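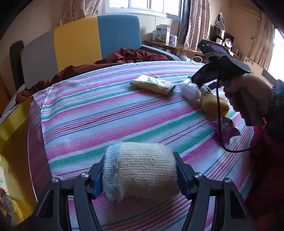

遺品目録の作成を引き受けたとき、イムケ・ハルムスが最初に決めたのは記載の順序だった。繊維製品、食品、包装材、その他。故人はフィン・シュヴェルトフェーガー、ヴェルカドポート第二宿舎の居住者で、届出上の親族はいない。依頼書の番号は3511。期限は8月22日とあった。

品目は縞柄のシーツの上に並べた。作業台は使わない。宿舎の規程では、居室の物品は目録が確定するまで居室の外に出せない。

繊維製品の一。生成り色の編地、筒状に丸めたもの。端に淡い青の帯。用途欄には「靴下か」と書き、「か」を残した。ハーゲドルン式の書式では推定を断定に直す必要があるが、彼女は直さなかった。

食品の欄は早く済んだ。透明の袋に入ったもの、封は未確認。食品は30日保管ののち廃棄。包装材は即時廃棄。規程にはそう書いてある。

このウェブサイトではCookieを使用しています。閲覧を続けることで、Cookieの使用に同意したものとみなされます。[同意する] [設定を変更]

箱の扱いで手が止まった。外側は暗いえんじ色、内張りは金色。贈答用の箱は包装材に当たるが、中に物があれば容器として記載する。立ててある札と、小さな紫の袋。彼女は規程の該当箇所を読み直し、容器とした。 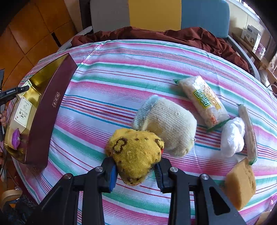 寝台の上の品目。左が箱。

隣室のベンツェ・ユハースが戸口に来て、その箱は五月に届いたものだと言った。
「差出人は」
「聞いていません。彼は礼状を書くと言って、便箋を借りに来ました」
「書いたのですか」
「便箋は返ってきていません」
便箋は目録になかった。イムケは引き出しを二段とも確認し、寝台の下を確認した。該当なし。備考欄に「便箋、所在不明、隣室より貸与」と記入し、ユハースの署名を取った。

繊維製品の二。黄色の編地、茶色の模様。丸めてある。一と並べて置き、寸法を測ろうとして、巻尺を引き出したまま少し考えた。ほどけば正確な値が出る。ほどかなければ、値は丸めた状態のものになる。規程に指定はない。

彼女は丸めたまま測った。備考欄は10字までで、「現状のまま計測」と書いた。

評価額の欄には各品とも零を入れた。合計も零になるが、書式は合計欄の空白を認めない。管理課のヘルムート・コールハーゼなら、零の目録に保管棚は割り当てないだろう。棚の使用料は一件300で、負担者の欄が要る。イムケはそこに自分の職員番号を書き、二枚目の用紙を出した。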